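We use cookies to keep this site running and to remember your settings. Accept | Manage

Stomstead Student Projects

Can It Put the Toys Away Yet? A Term Report on Robots and Tidying Up

41 shares | 2 comments

Our project started with an argument over a messy room. Half of our group thought a robot could already tidy a shelf or restock a shop display, and the other half thought we were years away. We decided to pick one tiny part of that job and look at it closely: picking up a small thing and putting it in the place where it belongs.

If you have ever put cutlery back in a drawer tray, you know how little thought it takes. You grab a fork, you feel the side of the slot, and your hand fixes the angle without asking you. We wanted to know what it takes for a machine to do the same thing, so we worked in simulation, with a model of a black arm, a two-fingered gripper, and a wooden board full of cutouts. We called our setup Lovcombe (long story, it was the name of the study room). 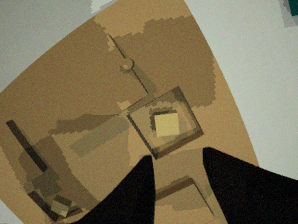 Working in simulation was the best choice we made. You can try the same move 100 times before lunch and nothing gets scratched! You can also put everything back exactly where it was, which is a huge help when you change one line of code and want to know if that line did anything. The downside is that simulated friction is only as good as the numbers you type in, and ours were partly guesses. We come back to that in the part on what we would change.

Our first big lesson was about corners. A block that is a little bit turned will catch on the edge of a slot, and from then on the arm is pushing against wood. People wiggle. We do it so fast that we forget it's a skill. Our first controller, Boner (named after one group member's hometown soccer club, and yes, we heard all the jokes), had no wiggle at all. It went to a point, opened, and left. We loved it anyway, and it taught us a lot about why chores are hard. 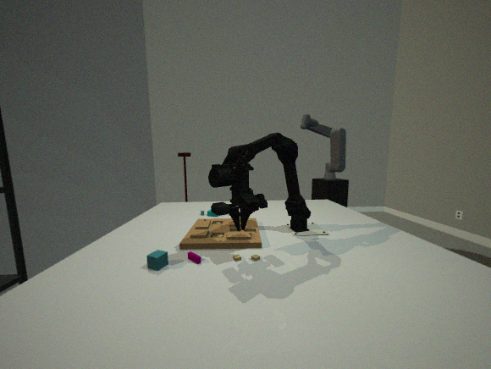
Reach turned out to matter more than we expected. We had spent weeks on gripping and almost no time on where the arm should stand. With the base bolted to its plate beside the board, getting the fingers to point straight down at the wood means folding the elbow up high and dropping the wrist, and the big elbow joint ends up as the tallest part of the whole arm. Now picture that inside a kitchen cabinet. There's a shelf right where the elbow wants to go! A home robot needs to work around door frames, shelves and people's heads, and we think that gets too little attention in the articles we read.

We wrote a second controller, Hajji, to deal with some of this. Hajji checks the angle of a block before it closes the fingers and turns the wrist to match. It also takes a slower path down. In our log of 1,022 practice moves you can see the difference right away just by scrolling, because the error lines get so much shorter. We did not have time to do proper statistics on it, and we'd rather say that than wave a chart around.

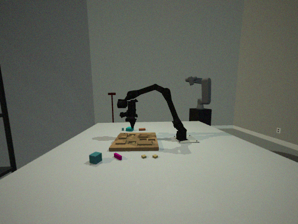 Sorting is the other half of tidying, and it's the half where we changed our minds the most. Choosing what to pick up next sounds easy until you have to write it down. Should the arm begin with whatever is closest, or whatever is biggest? The turquoise block at the far side of the table, behind the board, has a neighbor on each side, a small teal one and a low orange one, so the fingers need to come down without bumping either. The two pale yellow blocks up front have open space between them, but they're so small that a sloppy grip would miss. A five-year-old would just start grabbing, and would probably beat us.

So, can machines do chores yet? For one board, one table and a set of blocks they know about, we think the answer is close to yes. For a bedroom floor, no. Socks bend. Puzzle boxes have lids. Shop shelves sit somewhere in the middle, with straight rows and hard packages, and that's where we would look first if we had to bet.

What we would change next time: measure real friction with real wood, try 2 arm positions from the start, and write the log format before the code. We would also give Hajji a wiggle. We have a half-finished version that rocks the block gently when it meets resistance, and it's the most fun thing any of us has written. It goes into the shared folder in March with the rest of our files.

Recent projects
Does the Cafeteria Line Move Faster With Trays?
A Rain Gauge From Kitchen Parts
Teaching a Vacuum Robot to Avoid Shoelaces
How Loud Is Our Hallway?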